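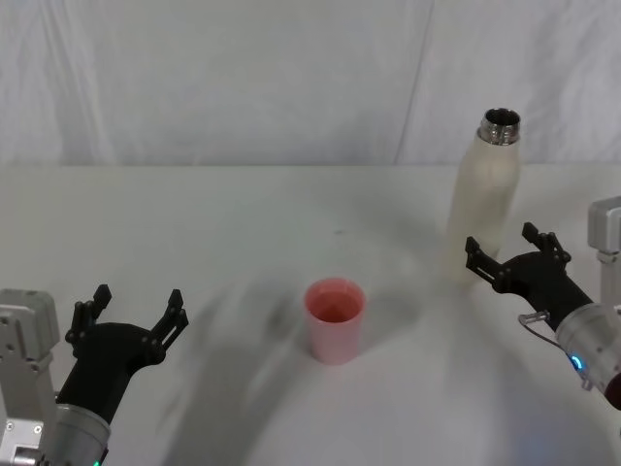
Section 2: Setting up your Wynne countertop water filter

You're going to love how quick this is! The Wynne needs no plumber and no drilling, and most kitchens can have it running before the kettle has boiled for a second cup. Read the whole section once before you start, then come back to step 1 and work through it in order.

Before you begin

Check that your faucet has a threaded end. If there's a little mesh screen in the tip (the aerator), you can unscrew it and the thread is right there behind it. Pull-out spray faucets won't take the Wynne. Owners of those should look at the Rudby under-sink kit, covered in its own guide.

Cold water only. Water hotter than 116 °F will damage the cartridge, and a damaged cartridge can't be repaired.

You'll also want a towel, a large pitcher and a soft cloth. Pliers are handy if the aerator is stubborn – wrap the jaws in the cloth so you don't scratch the finish.

Fitting the diverter

1. Turn off the faucet and unscrew the aerator counterclockwise. Put it somewhere safe with its washer. If you ever move house, you'll want it back.

2. Wipe the threads clean. White, crusty scale is common in hard-water areas, and a few minutes under a cloth soaked in vinegar takes care of most of it.

3. Find the adapter that matches your faucet. The bag holds both inside-thread and outside-thread types. Try each by hand until one turns smoothly.

4. Press the flat washer into the adapter, then screw the diverter on. Hand-tight is enough.

Caution: Don't use pliers on the diverter. The collar is plastic and will crack.

5. Run cold water with the lever pointing down. A drip at the collar usually means the washer is sitting crooked. Take the diverter off, reseat the washer and try again.

Installing the cartridge

6. Twist the lid of the housing to the left and lift it away.

7. Take the cartridge out of its wrapper and pull off both blue caps. (Both! The one on the bottom is easy to miss, and no water will flow with it in place.)

8. Lower the cartridge in with the arrow pointing up and press until you feel it seat.

9. Check that the rubber ring is lying flat in its groove, then twist the lid to the right until the two marks line up.

Note: If the lid feels stiff, wet the ring with a little tap water. Never use cooking oil or petroleum jelly, which make the rubber swell.

First flush

10. Stand the housing on a level spot beside the sink, with the spout over the basin.

11. Flip the diverter lever to the side and open the cold faucet slowly. You'll hear some gurgling and spitting as the air works its way out. Totally normal.

12. Let it run for 2 full minutes. The first water may look gray from fine carbon dust. It's harmless, and your houseplants will happily take a pitcher of it.

13. Close the faucet, wait a moment, then flush again until the water runs clear. Now pour yourself a glass – you've earned it.

Choosing a cartridge

The Wynne ships with the Jarnar Standard cartridge, good for 2,000 liters. The Jarnar Long Life fits the same housing and lasts for 4,000 liters, so it's a great pick for big households or anyone who fills a lot of bottles for school and work. Write the month you fitted it on the sticker inside the lid. If the flow slows to a trickle well before the cartridge is due, the inlet screen probably needs a rinse.

Everyday tips

Let the water run for a few seconds each morning before you fill anything. After a vacation, repeat steps 11 to 13.

Filtered water has no chlorine left to keep it fresh, so store it in the fridge with a lid on and drink it within a day or two. It makes wonderful ice, and tea drinkers will notice the difference right away.

Caution: Don't let the housing freeze. If it lives in a cabin or camper, empty it and take the cartridge out before winter.

Spare washers, adapters and lid rings are sold through Hitstead parts counters. Have the model code from the base of the housing ready when you order.

Continue to Section 3, Cleaning the housing and spout.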